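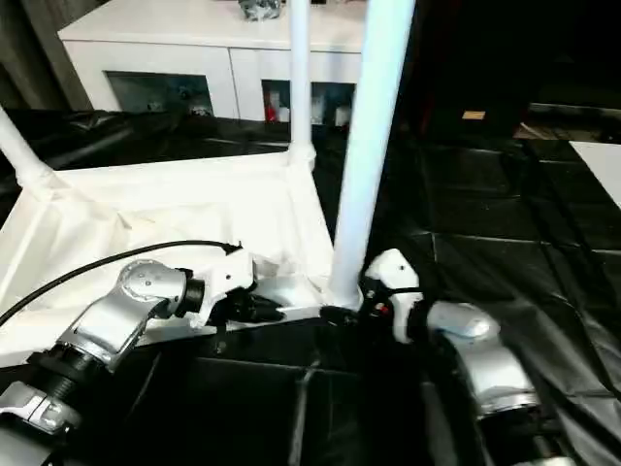
White frame and fabric panel on black plastic sheeting

How to Match the Color on Two Camcorders Before a Shoot

Wellorar Video Guides
Last updated Thu 11 April

If you cut between two cameras and the skin tones jump from pink to yellow, viewers notice before you do. Most of this can be fixed before you press record. The steps are written for the Vumatent handheld camcorder and the Fusto compact camcorder, which we sell and use ourselves, but they apply to nearly any pair of cameras with manual white balance and a basic picture menu. Menu names differ between brands, so check the manual if you can't find one.

What you need

Two camcorders with charged batteries
Two tripods
A gray card or a plain white card, at least the size of a sheet of letter paper
A color chart, if you have one
One monitor with an input for each camera
Two video cables of the same type
A memory card for each camera

The monitor can be small. It has to be a single monitor, though. Two monitors will not show color the same way, even when they are the same model and were bought together. The flip-out screens on the cameras are fine for framing and not much else.

Step 1: Set up side by side

Put both cameras on tripods as close together as you can get them, at the same height and pointed at the same spot. We use the Kröger aluminum tripod with a flat plate for this, but any steady tripod will do. Zoom both lenses so that the view is close to the same size.

Use the lights you are going to shoot under. If the shoot is in a room with a window, turn on the lamps you plan to use and decide now whether the blinds are open or shut. Mixed daylight and lamp light can be matched, but it will drift as the sun moves and you will have to do Step 4 again.

Give the cameras ten minutes to warm up.

Step 2: Make the basic settings identical

Go through the menus on both cameras and set these to the same value:

Frame rate. 24 if you want a film look, 30 for most web video. Either is fine as long as both match.
Resolution.
Shutter speed. Twice the frame rate is the usual starting point. Under some lamps you will see rolling bands, and 1/60 usually clears them in the US.
Gain. Set to 0 dB on both if there is enough light.
Gamma or picture profile. Choose the plainest one offered, often called Standard or Neutral.

Then switch off anything automatic that changes the picture: auto exposure, auto gain, auto white balance, backlight correction, and face brightening. On the Fusto, face brightening is on a separate page under Assist and comes back on after a factory reset.

Step 3: Match exposure

Do this before color. A brighter picture looks less saturated, and you can waste a lot of time chasing a color problem that is really half a stop of light.

Hold the gray card where your subject will stand, facing the cameras. Adjust the iris on the first camera until the card looks like a middle gray and a white shirt next to it still shows folds. Turn on zebras if the camera has them. Set to 100, they should show only on the brightest highlights, such as a bare bulb or a reflection.

Now adjust the second camera to match. The f-numbers may end up different. Go by the picture and the zebras.

Step 4: Set the white balance

Fill the middle of the view with the card and run the manual white balance on both cameras without moving the card. On the Vumatent, hold the WB button for two seconds until the A or B symbol stops flashing. On the Fusto, open White, choose Custom, and press Set.

If a camera reports an error, the card is usually too dark or too small in the picture. Zoom in and try again.

Do not type the same Kelvin number into both cameras and call it done. One camera's 5600 can look noticeably cooler than another's.

Step 5: Compare on the monitor

Connect both cameras and switch between the inputs while someone holds the color chart or just stands there. Look at skin first, then white, then red. Glance away for a few seconds every so often. Your eyes adjust to a tint faster than you would expect.

Make one change at a time, on one camera only. Pick the camera with the better picture as the reference and leave it alone. In our pair that is the Vumatent, so all changes go on the Fusto.

If everything looks too green or magenta, use the white balance shift.
If colors look stronger, lower Saturation one step at a time.
If only the reds are off, use Color Depth R if the camera has it.
If edges look harder, lower Detail. This is not color, but it makes shots look mismatched.

Small differences will remain. Deep blues in particular seldom line up between brands, and you can stop once the skin is close.

Step 6: Save the settings and record a test

Save the picture settings to a user preset on each camera and write the preset number on a piece of tape on the body. Record a minute of the chart on both cameras and play the clips on the computer you edit with. Keep those clips with the project. If you do need a correction later, you can make it once on the chart and copy it to the rest.

Common problems

The match was good in the morning and is off now. The daylight changed. Repeat Steps 3 and 4.

One camera gets darker when zoomed in. Many small zoom lenses lose light at the long end. Set exposure at the zoom position you will use most.

The picture looks fine on the monitor but washed out on the computer. Check the video range setting in your editing program — full and limited range get mixed up often.

The preset is gone. Some older Fusto units lose user presets when the internal clock battery runs down. Leave the camera plugged in to its adapter for 24 hours, then enter the settings again.

Related guides
Choosing a tripod head for video
Cleaning a camcorder lens
Which memory card do I need?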